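Celtura Long-Handle Broom and Dustpan Set
Item no. 3014
Sold by Pultby Home Supply

Home > Cleaning > Floor care > Brooms and dustpans

The Celtura set is made for people who sweep in narrow places: side passages, back steps, the strip between the house and the garage. The broom has a red pole and the dustpan is bright green with a yellow edge and a blue handle, so you will find both quickly in a dark closet.

What is in the package
Broom, 1 piece
Dustpan with handle, 1 piece
Hanging hooks, 2 pieces

Where to use
Ceramic tile, concrete, brick paving. For carpet please look at our Getano brushes.

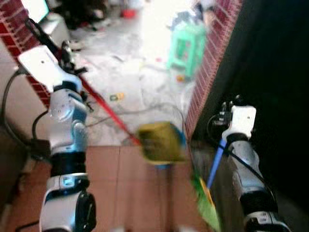

When you sweep from tile to concrete, make short strokes and bring the dirt toward the pan. Small paper and leaves are easy to collect. For fine dust, sweep a second time with less pressure.

Care
Rinse the bristles with lukewarm water and hang the broom with the head down. Do not leave it standing on the bristles, they will bend.

Delivery and warranty
Orders placed before 12 noon leave our store the same day. Warranty is 27 months from purchase. Replacement heads are sold separately under the name Akanda.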